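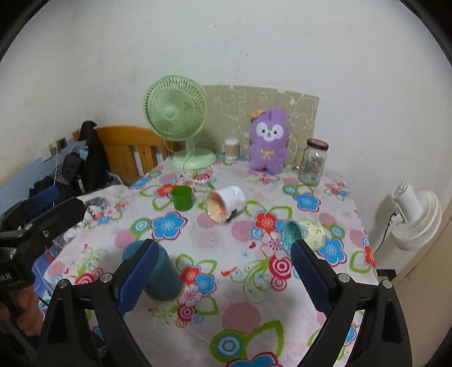

A teal cup on a floral tablecloth.

Municipal Vote in Uter: Observations on the New Registration Rules

The district council of Uter has confirmed that its local elections will proceed under the revised registration rules adopted in October. Residents who moved into the district after the last vote must present themselves in person at the registration office, which closes at 4 p.m. Applications by mail are no longer accepted.

I have followed the council's proceedings on this blog for several years, and I consider the change significant. The previous rules, parts of which dated to 1887, allowed any householder to register on behalf of the whole family. Council member Annunziata Caruso described that arrangement as incompatible with a secret and individual vote. Her colleague Rosario Guerra agreed with the principle but objected to the timetable, and asked that it be recorded that the outlying settlements have no public transportation after midday.

The council approved the rules by a narrow margin. An amendment put forward by Nesrin Ertürk, which would have opened a second office in Farina, was rejected on grounds of cost. A petition in support of that office carried 450 signatures when it was submitted. The council has acknowledged receipt and has given no date for a reply.

Three lists have so far declared their intention to take part. The largest, led by Settimio Grasso, will present 42 candidates across the district. Independent candidates must collect 123 supporting signatures each, a requirement that has not changed.

It is my view that the case for individual registration is sound and that the case for a single office is weak. Farina has the highest share of elderly residents in the district, and many of them voted under the household system all their lives. A mobile office, open two mornings a month, would meet most of the objections raised by Mr. Guerra at modest expense.

The draft voter list will be posted at the council building before the campaign opens. Corrections must be submitted in writing, with a copy of an identity document attached.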